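Print this page | E-mail this page

Progress Report, Second Period: Tabletop Sorting Project
June
By the project advisor, Tendell Robotics Club

Work in this period covered three items from the approved plan: the gripper control routine, the object set, and the first full clearing trials. The first two are complete. The third is open and will carry over into the next period.

The club now has eight active students, split between a motion group and a data group. Sessions run on Saturday mornings, with a shorter weekday session when the room is free. Two students from the motion group have finished the safety training and may run the arm at full speed. The others work at reduced speed with an advisor present.

Control routine

The Namum control package was installed at the start of the period and replaced the scripts the students wrote last year. The main gain is in recovery. When a grasp fails, the arm now backs off to a fixed height, opens the fingers and tries again from a second angle before it stops and asks for help. Under the old scripts any failed grasp ended the run and the log had to be closed by hand.

Two faults remain. The wrist sometimes takes the long way around when the target lies close to the base, and this pulls on the cables. A joint limit has been set in software as a temporary fix. The second fault is a delay between the close command and the finger movement, seen only after long runs. The motion group suspects the message queue but has not confirmed it.

Object set

The plan called for a mix of rigid and soft objects, with containers to serve as targets. The students chose toy food and kitchen items, which are cheap to replace and easy to name in task instructions. A typical instruction is "put the strawberry in the teal bowl" or "move the bottle off the tray." Toy fruit in more than one size is included so that the data group can test whether the model confuses size with distance. 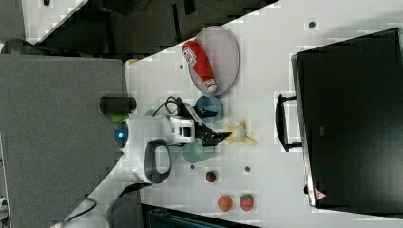
The arm over the worktable with part of the object set, including the oval tray, the teal bowl and the toy fruit.

Soft objects have been the harder case. The fingers close to a fixed width by default, and with a soft shape the reported width says little about whether the grasp is good. The data group now marks each attempt by hand as held, slipped or missed. This is slow but the labels are consistent, and they will be used as the reference when force sensing is added.

Clearing trials

The target for the year is 1000 labeled attempts from full clearing trials, in which every object is moved to an assigned container. Layouts are set from printed cards so that a trial can be repeated by a different pair of students. Early trials showed that the cards did not state which way a bottle or other long object should point. They have been revised, and attempts made with the first version are stored separately and will not count toward the target.

Budget

Spending in this period came to $3430. The largest item was the spare finger set from Lesulex, followed by the mounting hardware and the software license. No change to the approved total is requested.

Next period

The students will complete the clearing trials, trace the finger delay, and prepare a demonstration for the regional meet at Hegedűs Hall. The joint limit will stay in place until the cable routing has been redone – the parts are on order. Trial logs and the revised layout cards will be sent with the next report.

Print this page | E-mail this page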